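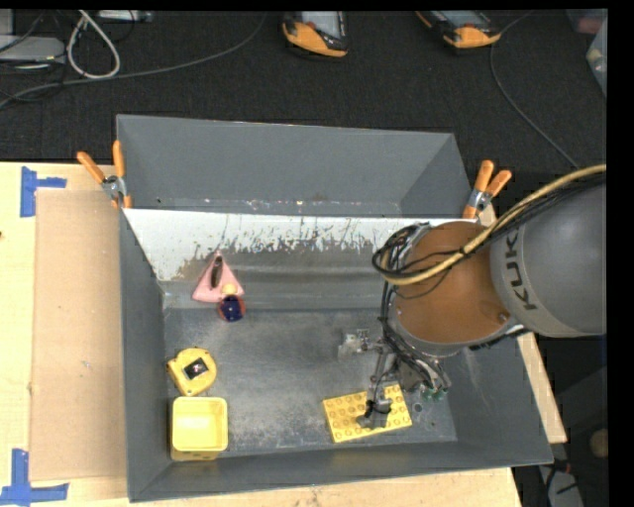
In Protmont gilt seit August eine neue Regel: Wer in einem Strafverfahren früh gesteht, bekommt bis zu einem Drittel der Strafe erlassen. Das Justizressort feiert die Zahlen. 1.528 Verfahren wurden seither eröffnet, 1.046 davon endeten mit einer Absprache. Man spricht von Entlastung der Gerichte und von Rücksicht auf die Opfer.

Mich überzeugt das nicht. Eine hohe Quote sagt zunächst nur, dass viele unterschrieben haben. Warum sie es taten, steht in keiner Tabelle. In 410 dieser Fälle saß der Beschuldigte in Untersuchungshaft, viele davon in Drustomside, wo man auf einen Verhandlungstermin sehr lange wartet. Wer dort sitzt und hört, dass er nach einem Geständnis schneller draußen ist als nach einem Freispruch, der rechnet eben. Auch Unschuldige können rechnen.

Und die Opfer? Ihnen bleibt zwar die Aussage erspart, das ist bei Gewalttaten viel wert. Aber eine Verhandlung ist auch der Ort, an dem öffentlich gesagt wird, was geschehen ist. In Flavell dauerte die Sitzung nach einem Raubüberfall elf Minuten. Die Begründung passte auf eine halbe Seite.

Das Ressort verweist gern auf Parri, wo es eine ähnliche Regel schon länger gibt. Nur wurde dort nie untersucht, wie viele Geständnisse später widerrufen wurden. Solange Protmont das ebenfalls nicht erhebt, halte ich die Erfolgsmeldung für verfrüht. Ein Verteidiger vom ersten Verhör an, auf Staatskosten, wäre das Mindeste. Im Haushaltsentwurf steht dafür bislang kein Posten.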